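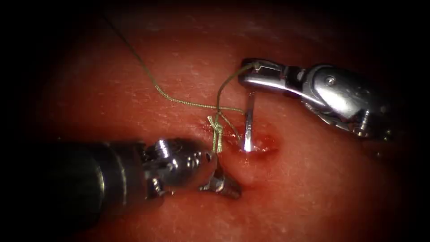

Members building a cable-driven wrist at the Dralstead Shared Workshop should settle the order of the pulleys before cutting any metal. A wrist that bends in one direction and grips at the same time needs a separate path for each cable, and most of the difficulties brought to the bench originate in paths that cross. The instrument at lower left is a useful reference for proportion: a thick dark shaft, then a short wrist of stacked segments with small cylindrical pulleys, then a pair of jaws that are shorter than most first drawings allow. Members are advised to keep their own jaws equally modest until the cables run freely.

Preparing the shaft

Use straight tube and check it on the surface plate before drilling. Deburr both ends, inside and out, and draw a cotton rag through the bore until it comes away clean. A burr too small to feel with the finger will still fray a cable within an evening. The bench stock held at Zanaswood is sold in lengths of 205 mm, and may be used uncut for a first build. Tubes should be clamped in the soft-jawed vice near the window; the engineering vice marks them.

Cables and pulleys

Cut every cable 40 mm longer than the drawing requires. Seal the ends before threading, and thread from the jaw end towards the motors. Once a cable is seated, pull it through by hand ten times and feel for any catch. If one is found, remove the cable and look at the nearest pulley first. Pulleys should turn under the weight of the cable alone. A single drop of light oil on each pin is sufficient; excess oil collects dust from the sanding area and must be cleaned off with the whole wrist dismantled.

Small round-headed screws are convenient at the pivots, but they work loose under repeated bending. Apply a weak thread-locking fluid and leave it overnight. Strong grades are not to be used on anything below M3, as the heads shear on removal. The workshop has lost several good Cherkaoui screwdriver bits in this way.

Fitting the motors

The Vorkton motor plate accepts four small servos and may be borrowed against a signature in the bench book. Set each servo to its middle position before attaching the spool. Tension the two cables of a pair together, a quarter turn at a time, and stop as soon as the slack is gone. Over-tightening is the commonest fault in finished builds – the jaws will appear stiff and precise for a few minutes, after which the servos begin to warm. Any servo too hot to hold comfortably should be switched off and left.

Practising with a needle and thread

Two wrists are required for stitching, one to drive the needle and the other to steady the material. Begin with a square of upholstery foam, pinned flat. Grip the needle near the threaded end, bring it down close to upright, and press it in slowly. The second pair of jaws should rest on or just above the foam, a short distance from the entry point, and should be kept lower than the driving pair so that the two do not meet.

Choose a braided thread in a colour that contrasts strongly with the foam. Green on pink is easy to follow, even where several runs lie close together. Leave a generous loose strand on the far side of the knot, and lay it away from the jaws before each new pass. Knots are best built from a few throws, drawn down evenly, with short tails. Members who find the tails catching in the pulleys should trim them at once.

Needles are counted out and counted in. Curved needles are kept in the tin marked F, straight needles in the tin marked G, and neither is to be left in foam at the end of a session.

Storage and bookings

Release the tension on all cables before putting a wrist away. Finished work may be left on the middle shelf for up to ten days, labelled with the member's name. A build left tensioned since February had stretched by almost 2 mm when it was examined, and all of its cables had to be replaced.

Requests for the motor plate, and questions concerning these notes, should be addressed to Njoroge Muriithi at the Dralstead bench.

Notes revised May 20, 2020.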